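4. Building the simulated kitchen bench

4.1 Why we started in software

The shared workshop in Plondthorpe gives each project one bench and one evening slot, and ours runs out fast. So before I let anybody bolt a six-axis arm down next to the laser cutter, I wanted the whole cooking setup running in simulation on my laptop at home (where the only thing I can wreck is my sleep). Farzana Khan took the grasping code, I took the bench model, and we met in the middle over a lot of cold tea.

The job itself sounds tiny. The arm picks up a frying pan by its handle, moves it, and sets it on a single-burner stove. That's it! Earlier hobby builds we'd read up on mostly moved blocks or cups, and I figured a pan would be a small step up from those. A pan has all its weight out at one end, though, and you hold it by the other, and that made our first July of work pretty humbling.

4.2 The bench and the arm

I modeled the bench as a plain gray rectangle and put the arm on a square metal mounting plate at one end of it, with the stove out toward the other side. I kept the surroundings dull on purpose, just a speckled floor and the light, as I didn't want to spend evenings on scenery. The controller is Nutier, our own pile of Python that Farzana keeps threatening to rewrite, and the pan shapes come out of a little mesh tool we call Jondent. It makes pans with a faceted rim, and we never got around to smoothing them.

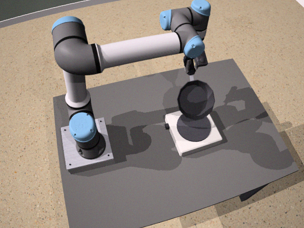

Getting the tilt under control took us the longest. Nutier plans the path of the wrist, and in the early versions it didn't care at all which way the pan was facing as long as the wrist ended up in the right spot. That's fine for a cup hook and terrible for an omelet. We added a penalty on tilt that grows as the pan gets near the stove, and then I spent a week turning that number up and down until the motion stopped looking drunk. Our setting ended up at 14, and I can't defend it beyond saying that we tried plenty of others and liked them less.

We ran 1530 trials in all with the start position of the pan shuffled each time. I threw out the first 465, which were done before the tilt penalty went in, and everything in Section 5 uses the later ones only.

4.3 Placing the pan

For placing, the target is the middle of the stove top, and we score how far off the pan's center is once it's resting there. I didn't want to be too strict about it (my own pans at home are never centered either), so a placement passes if the whole base of the pan is supported.
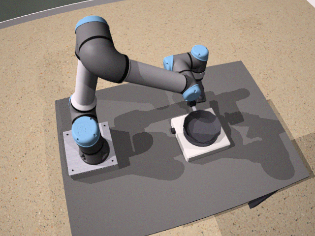
Figure 1. Simulated bench with the pan over the middle of the stove and the arm reaching in from its mounting block.

The control knob gave us one extra headache. It sticks out from the side of the stove, and an arm that swings in low can clip it, so we wrapped it in an invisible box that the planner has to stay out of. Farzana thought this was overkill. We left it in anyway, and it costs next to nothing to check.

4.4 Holding the handle

The grasp uses two fingers and a fixed closing force. We went back and forth on where along the handle to grab. Close to the pan means less twisting, but there's a short, narrow neck between the handle and the rim, and we didn't want fingertips anywhere near it. We settled on the thick part of the handle and let the force make up the difference.
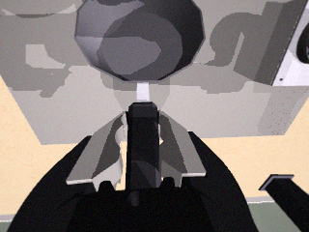
Figure 2. Close view of the grasp, with the two fingers on either side of the handle.

We logged contact on both fingers for 563 of the trials, using a slip measure borrowed from our friends on the Rathnayake project. It records how far the handle creeps between the fingers from pickup to release. I'd like to run the same log on the real arm once it's on the bench, with a cheap pan and a towel over anything I care about. The contact settings we used are the simulator defaults, apart from friction on the fingertips, which I raised by hand and list with the other changes in the appendix.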